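Community Help > Home and Garden > Sheds and Outbuildings

Stopping a shed floor from sweating in winter?

Posted by mutside_allotment

Hello all, I hope this is the right section, and apologies in advance for the length. We moved to the Drendgate side of the valley in June and inherited a shed with the house, which I was very pleased about at the time. It is a decent size, felt roof, one small window that doesn't open, and it stands on bare concrete slabs that somebody laid straight onto the soil.

All summer it was lovely and dry and I moved everything in, including my late aunt's sewing table and far too many boxes of books. Now the mornings are cold and I am finding the floor dark with damp before breakfast, the bottom boxes have gone soft, and there is a sort of mushroomy smell when you open the door. The roof doesn't leak, I have stood in there in the pouring rain with a torch to make sure. By the middle of the afternoon it has usually dried off again.

I rang Jadmont, who do the damp treatments round here, and they quoted me £216 to come and paint something on the floor, which seems a lot for a shed. Is that worth having, or is there something I can do myself first? I'm reasonably handy but I don't want to lift the slabs if I can help it (my back wouldn't thank me).

Posted by Old_Tin_Bath

Get a dehumidifier. Ours was £65 second hand and the shed is bone dry. You will need power in there though.

Posted by quillandspade

Oh I do sympathise, I had almost exactly this in my first winter here and lost a whole box of knitting patterns to it. Please don't pay for the floor paint just yet. A floor that is dark in the early morning and dry by tea time sounds to me more like condensation than water coming up from below, although with slabs straight on soil you may well have a bit of both.

There is an easy way to find out. Tape a square of clear polythene to the floor with all four sides sealed down, leave it for a couple of nights, and then look at it before the day warms up. Wet on top means condensation out of the air. Wet underneath means it's coming through the slab. Do two squares if you have enough tape, one near the door and one in the far corner, as mine gave me different answers and it took me a while to work out that the gutter next door was dripping down behind the back wall.

If it is mostly condensation, air is your friend. I cut two vents, one low on the door side and one high up at the opposite end, and put mesh over both to keep the mice out. It felt all wrong to be making holes in a shed in November but the smell went within a fortnight. Get your boxes up off the floor as well, on battens or old pallets, and leave a hand's width between them and the walls. Books really want to come indoors, I'm afraid, and so does the sewing table if you can find a corner for it.

Small metal things are the other casualty, and they go rusty long before you notice. Mine used to sit loose on the workbench much like this, a gear in an open blue bin and a couple of hex nuts standing out on the mat beside it, and every one of them had an orange bloom by Christmas. I now keep all that sort of thing in lidded tubs with a sachet of silica gel, and wipe it over with an oily rag when I remember, so not often.

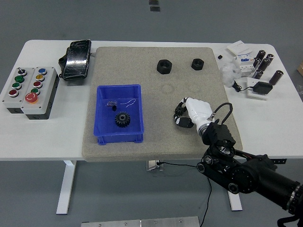 Do the polythene before you spend anything at all, and if the underside does come up wet then put a sheet of heavy damp-proof membrane over the slabs with some cheap boards on top. I paid £31 for a roll of the Shirazi stuff and had enough left to line the log store. Lap it a little way up the walls and don't trap the bottom of the timber behind it. Let us know what you find, and which square was the wetter one!

Posted by mutside_allotment

Thank you both so much. No power out there, sadly, so the dehumidifier will have to wait, but I have two squares taped down as of this evening and the books are in the hall, where I have already tripped over them. I'll report back on Friday.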